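Zurgate Helpdesk
Ticket 905
Queue: Facilities and Deliveries
Subject: Snack box arrives two bags short and the portal says it didn't
Status: Reopened (third time)
Priority: Low, apparently
Supplier: Galtus
Ordering system: Plavenano
Site: Strachan building, open-plan floor

Opened, Monday, 09:12
Requester: Office Support

Our regular Galtus box has come in light again. The Plavenano portal shows the order as Complete, with a green tick, and has invited me to rate my experience. The tick is the problem. While it's there I can't raise a shortage, and while I can't raise a shortage Galtus say there isn't one.

What I ordered: the small mixed box, four bags, no drinks.
What I got: two bags and a good deal of air.

Steps already tried:
Looked in the box.
Looked in the box again with a colleague.
Checked under the flaps.
Logged out and back in, as I know I'll be asked.

Update, Monday, 10:40
Zurgate first line

Thank you for contacting Zurgate. Before we escalate, please confirm the following:
1. Was the outer carton sealed on arrival?
2. Is the delivery label legible?
3. Have you cleared your browser cache?

Update, Monday, 10:58
Requester

1. Yes. Tape unbroken, one strip, the usual.
2. Yes. It has our floor on it and the right order reference.
3. I have cleared it. There were no crisps in there either.

Update, Monday, 11:30
Zurgate first line

Thank you. Please supply a photo of the opened carton with contents in place. Please do not remove or rearrange the items, as the supplier may need to assess how they were packed.

Update, Monday, 11:52
Requester

Attached. Nothing has been taken out. It's on the big white table because that's where deliveries get opened, next to the plant.

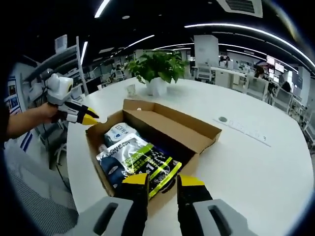
Attachment 1 of 1: carton open on the table, two packages inside.

For whoever at Galtus gets this: one white pouch with blue print, towards the back, and one big shiny bag in silver and navy with the bright yellow-green stripes, in front of it. If the assessment produces a third, please tell me where to look.

The carton is also a shallow one. When we've had the full order it has come in a deeper box, so either somebody picked the wrong size and filled it until it looked polite, or we've been sent an order that belongs to somebody with a smaller office.

Update, Monday, 12:15
Zurgate first line

Photo received and forwarded to Galtus. Ticket set to Awaiting Supplier.

Update, Monday, 12:16
System

This ticket has been automatically resolved. Reason: linked order has status Complete.

Update, Monday, 12:31
Requester

Reopening. The linked order having status Complete is the fault I am reporting.

Update, Monday, 14:05
Zurgate second line

Picked this up from first line. Apologies for the auto-close. There's a rule that shuts any delivery ticket if the order behind it is green, and it runs whether or not a human being is in the middle of typing. I've taken this ticket out of the rule for now.

I've been through the order history in Plavenano. Your basket went in with four lines. Galtus accepted four lines. The dispatch message that came back carries two lines and error code 305, and Plavenano then marked the whole order Complete.

Could you check two things while I look up what 305 means on their side:
- whether the packing slip lists two items or four
- whether the last short delivery was also on the small mixed box

Update, Monday, 14:26
Requester

The packing slip was stuck to the underneath of the carton, which is a new one on me. It lists four items. Two have a dash beside them in biro. I had taken the dashes for enthusiasm.

Yes, last time was the small mixed box too. One bag short on that occasion. I let it go, which I now see as a strategic error.

Update, Monday, 15:10
Zurgate second line

That helps a lot. The dashes will be the picker marking them out of stock. Code 305 in the Galtus list is "part fulfilled, remainder cancelled". Plavenano doesn't have 305 in its table. When it meets a code it doesn't recognise it falls back to the default, and the default was set to Complete by someone with a sunny disposition.

So there are two faults:
a) Galtus cancel the missing items without telling you, beyond the biro.
b) Plavenano reads the cancellation as success and locks the shortage form.

I can fix (b). I can only complain about (a).

Workaround until the fix goes in: open the order, choose Return an Item, pick the missing bag, and for the reason choose Item Not as Described. It will let you through to a free text box. Write "not received" in there. Don't choose Item Damaged, it'll book a courier to come and collect it.

Update, Monday, 15:34
Requester

Tried the workaround. First missing bag went through fine. On the second my hand slipped and I chose Item Damaged.

A courier is now booked to collect one bag of snacks that we don't have. I can't see a cancel button.

Update, Monday, 15:41
Zurgate second line

There isn't one. I'll ring them.

Update, Monday, 16:02
Zurgate second line

Courier cancelled, I think. The person I spoke to said it was "off the van". If someone does turn up, please don't give them anything.

Update, Tuesday, 08:50
Requester

Someone did turn up. I gave them nothing, and they wanted a signature for it. They've left a card saying the collection failed and will be attempted again.

Meanwhile there's the human side. The silver and navy bag was opened at 16:30 yesterday and was gone before I'd found a bowl. The white pouch is being saved, by general agreement, although I wouldn't put money on it. I mention this in case Galtus want the contents back for assessment. They've missed it.

Update, Tuesday, 10:20
Zurgate second line

Second collection cancelled, in writing this time, and I've asked for the reply to be attached here. I've also had an answer from Galtus, pasted below in full:

"Hi, order shows as complete on customer portal so no shortage recorded. Please advise."

I have advised.

Update, Tuesday, 13:45
Zurgate second line

Change made in Plavenano. Code 305 now maps to Part Delivered, which shows amber and leaves the shortage form open for 90 days. Any code it doesn't know will go to Needs Checking and land in our queue instead of turning green.

I reran your order against the new table. Please refresh and tell me what you see.

Update, Tuesday, 13:58
Requester

Amber! Two lines delivered, two lines cancelled, and a button that says Report Missing Items. I've pressed it. It asked for a photo, so I gave it the same one.

It has also asked me to rate my experience.

Update, Tuesday, 15:15
Zurgate second line

Galtus have accepted the shortage and offered a credit or replacements. I'd suggest the credit if whatever was out of stock is still out of stock, otherwise you'll get another 305 and we'll all be back here. Their stock page was last updated in November so I wouldn't lean on it.

I've also asked them to put the packing slip inside the carton, on top, where a person opening it would meet it.

Update, Tuesday, 15:22
Requester

Replacements, please. I've told people now.

Update, Thursday, 09:35
Requester

Replacements arrived. Deep box this time, the proper size, slip on top as requested. No biro.

There are 6 bags in it. The portal says two, Complete, green tick.

I'm aware of what I'm supposed to do here. I'm reporting it so that it's on record, and I'd like it noted that I took almost a full minute to decide. What is the procedure for having too much?

Update, Thursday, 09:50
Zurgate second line

Let me check whether there's a code for that.

Update, Thursday, 11:05
Zurgate second line

There isn't a code for that. Plavenano has no status for over-delivery and the Return an Item form will only accept items that were on the order. I've emailed Galtus directly. Please keep the extra four to one side, unopened, until they reply.

Root cause summary for the original fault, so this can be closed once they do:
Supplier status code 305 missing from the portal mapping table. Unknown codes defaulted to Complete. Shortage form locked on Complete. Auto-close rule then resolved any ticket about it. All four corrected or removed.
Known issue, not fixed: Item Damaged books a courier with no cancel option. Raised separately.

Update, Thursday, 15:40
Requester

Three to one side, unopened. I was in a meeting.

Update, Friday, 10:10
Zurgate second line

Galtus say keep them, it would cost more to fetch them back. They've asked that the order be left as it is. Setting to Resolved, manually.

Update, Friday, 10:32
Requester

Agreed, thank you. The courier is at reception again.

Status changed: Resolved to Reopened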